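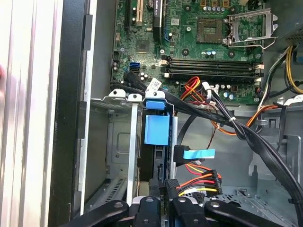 Old desktop computers get another turn at the Florkatis workshop

March
By Lorne Perron

If you have walked down Brudel Lane lately and wondered why the window of the Florkatis workshop is stacked to the sill with grey and black computer towers, the answer is a cheerful one. The accountants at Morin have moved to new premises and bought new machines to go with them, and the old ones, 90 desktops in all, have come to Florkatis to be opened up, cleaned out, checked over and sent off to homes that could do with a computer.

I went along one morning meaning to stay for a cup of tea and a quick look, and I was still there well after lunch (the tea is very good, and so were the cheese scones). I have owned computers for most of my grown-up life and I don't believe I had ever properly looked inside one. With the side off there is a whole little town in there! The big green board takes up a good deal of the room, and then there is the hard drive, sitting in a bright blue plastic carrier that stands out a mile from all the metal round it. A data cable plugs into the drive, with a light blue tab for pulling it out again, and close by is the power connector with its red, yellow, orange and black wires curling away.

The drive is the part people worry about, and quite rightly, as it is where all the letters and photographs and tax returns live. Every drive that arrives at the workshop is wiped before anything else is done with the computer, and one that can't be wiped is taken out and destroyed. Morin asked for a written note for each of its machines, and the workshop has decided to offer the same to anybody who brings a computer in, which strikes me as a kind thing to do for those of us who lie awake about that sort of business.

After the drives come the fans, the dust (there can be a surprising amount of dust) and a good look at the cables, and then each computer is left running for 2 hours to see that it behaves itself. Those that don't are kept for parts. A tired machine may still have a perfectly sound power supply in it, or a memory module that will do nicely somewhere else, so very little goes in the skip.

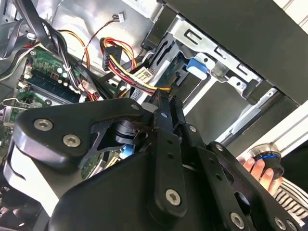 VIRKUM, March – The first of the Morin computers are due to go out before the end of the month, with 15 promised to families through the primary school and another 9 to the library, where the present ones take so long to start that regular visitors have learned to switch them on and then go and choose their books. The rest will follow as they are finished, and there is a list at the counter for anyone in Virkum who would like to be considered. You needn't explain yourself or bring any paperwork, just a name and a way of getting hold of you.

Memory is the thing the workshop would most like more of at the moment. A memory module is a long thin piece that stands in a slot on the green board, and adding a second one is often the cheapest way to make an older computer feel a bit livelier. If you have some in a drawer, left over from a machine you parted with years ago, please do take it in, even if you have no idea what sort it is. The same goes for keyboards, mice and mains leads, all of which seem to wander off whenever an office moves house. Screens are welcome too, although it is best to ring first as the shelf for them is nearly full. Printers, I am sorry to say, they cannot take.

Laptops and tablets will have to wait until the summer, when the back room has been painted and there is a second bench to work on. In the meantime the door on Brudel Lane is open every weekday morning from 9 until noon, and visitors who only want to have a nosy inside a computer are as welcome as those carrying one. There is a step at the front, so if you are bringing something heavy, go round by the yard gate and knock.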